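Minutes of the Shared Spaces Meeting
Paltonari Building, ground floor
Dec 6, 2021

Present: Brenda Ellwood (chair), Kaiwen Yuan, Amado Mercado, Lihua Tang
Apologies: Anqi Wan, who sent written notes on item 3
Minutes taken by Amado Mercado

1. Minutes of the last meeting

Approved with one correction. The spare key to the store room is held by Kaiwen Yuan and Lihua Tang, as agreed in August. The earlier minutes gave only Kaiwen's name.

2. Drinks shelf

Lihua reported on the wall shelf under the big lettering. The first order from Vurkby was for 300 bottles and has been put out or stored. She has kept one kind of drink to a tier, with the small dark-capped bottles at the top, then the orange-amber ones, then the red, with the green lower down. She would like it to stay this way, as refilling goes faster when each tier has its own box in the store room.

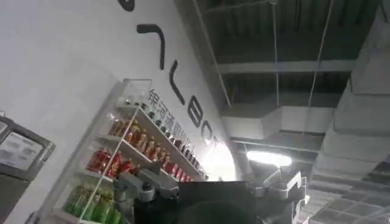
Kaiwen asked whether the small bottles could trade places with the green ones, saying he has twice had to fetch a step stool for a visitor and that the step stool is usually in somebody's office. Lihua said the green drinks sell slowly and she would not mind them going up. Brenda was against moving everything now, with a delivery due. It was agreed to leave the tiers alone until the next order is in and then swap those two only.

Other points on the shelf:

The clear side panels need wiping more often. The cleaners' contract covers the floor and the tables but does not mention the shelf. Brenda will ask for it to be added. Until then whoever refills also wipes.

The next order was set at 200 bottles, down from 300. Lihua said the store room is too full to walk into, and that boxes should not be stacked in front of the fuse panel. Kaiwen asked that the order be placed by Thursday.

Payment stays by the honor box. Amado counted it before the meeting and it held $200, which will go toward the new order. There was a short talk about moving to a card reader. No decision.

3. Laundry machine

Amado gave the background for Lihua, who missed the last discussion. The dark gray front loader was bought through Udow at $895, delivery included. Towels, dish cloths and table covers are to be washed here and no longer sent out to Kang. The Kang account stays open through the end of the month in case it is needed.

Anqi's notes were read out. She asks that the door be left open between loads, that the rubber around the door be wiped at the end of each day, and that people look into the drum before closing it. At her last workplace a pen went through with the table covers and the whole set had to be thrown away.

Brenda said the open door sticks out into the walkway and she would not want someone carrying a tray to walk into it. Amado suggested leaving it open overnight and half closed during the day. Lihua thought half closed would soon mean closed. After some discussion it was agreed to leave it fully open and to move the drying rack to the other side, so that people keep clear of that corner.
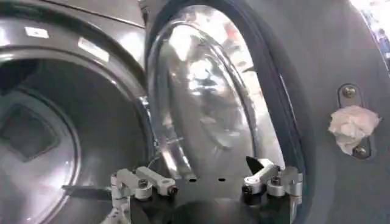
Item 3: the front loader with its door open.

House rules for the machine, to be typed up by Amado and put on the wall beside it:

Towels and cloths together, table covers on their own.
Do not fill the drum past the halfway mark with table covers – they come out badly creased.
Check pockets on aprons.
Door open when the load is out.
No personal laundry.

Kaiwen objected to the last rule and asked that it be noted. He bikes in and would like to wash a shirt now and then. Brenda said the rule could be looked at again once the weekly loads are known.

4. Any other business

The light over the sink has been reported again. Brenda has the ticket number.

Lihua asked who is taking the empty bottles out. At present it is whoever gets tired of looking at them. Kaiwen will do it through the end of the month, and a rota will be drawn up after that.

5. Actions

Lihua: place the Vurkby order, clear the boxes from the fuse panel.
Brenda: write to the cleaners about the shelf, follow up on the sink light.
Amado: type the laundry rules, move the drying rack, send these minutes to Anqi.
Kaiwen: empty bottles, find the step stool and put it back in the store room.

The next meeting will be called by Brenda once the new drinks order has arrived.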